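Our Afternoon at the Poltari Open House

For those of you who couldn't squeeze onto the bus in August (and I'm sorry again about the seats, we had far more takers than we expected), I promised a proper write-up of our trip to the Poltari open house out in Clullthorpe, so get yourself a cup of coffee because I do tend to go on.

Poltari, if you haven't come across them, write the software that teaches robot arms to pick things up. They share the old feed mill by the river with a little outfit called Priris, who build the make-believe rooms the robots practice in, and the two of them throw their doors open once a year. The mill itself is worth the drive. There's a stone over the side entrance carved with 1661, and the floors slope enough that a dropped pencil will find its own way to the river end of the building. Our hosts gave us iced tea and a very good lemon cake and let us wander for a good half hour before the talk began at 2.

What most of us hadn't understood beforehand is how much of the work goes on inside a computer. I had pictured a row of big orange arms swinging around, and there is one real arm, in a glass booth at the back, but it gets far less use than the screens do. A practice run is set up on the computer with a container, a few objects and a job to be done, and then the simulated arm has a go at it. They told us they get through roughly 2000 of these runs in a night, while everybody is home asleep, and in the morning somebody sits down and goes through the ones that look odd. I asked if that was tedious and was told it's the favorite part of the day!

The objects are a whole story by themselves. There's a library of 200 of them that the arms rotate through, everything from soup cans to souvenirs, and the souvenirs give the most trouble. A box has nice flat sides. A model of the Leaning Tower of Pisa has ledges all the way up and a lean to it, so the two fingers have to be lined up just so. We spent a long time on that one, partly because several of us have the very same thing on a shelf at home.
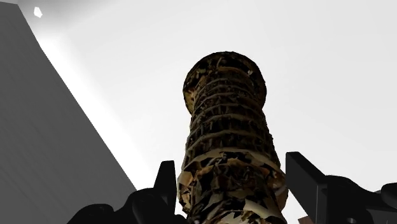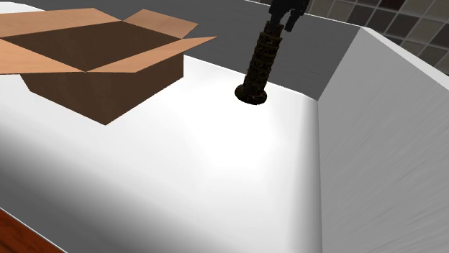
The question period ran well over, and I think our group can take the credit for that. Somebody asked whether a robot that has only practiced on a computer can do the same thing with a real object, and the answer was a cheerful "sometimes." Things like friction and weight are hard to get right in a simulation, so the real arm in the booth is used to check. We got to watch it move a sponge from one tray to another, very slowly, and there was a round of applause that I believe surprised the engineers.

Afterward 11 of us walked over to Nieto, the bakery across the footbridge, and kept right on talking until the bus came. I can recommend the almond rolls. If you'd like to go next year, please put your name on the sheet by the coat rack early, and let me know if you need a seat near the front, as the road into Clullthorpe is every bit as bumpy as it ever was.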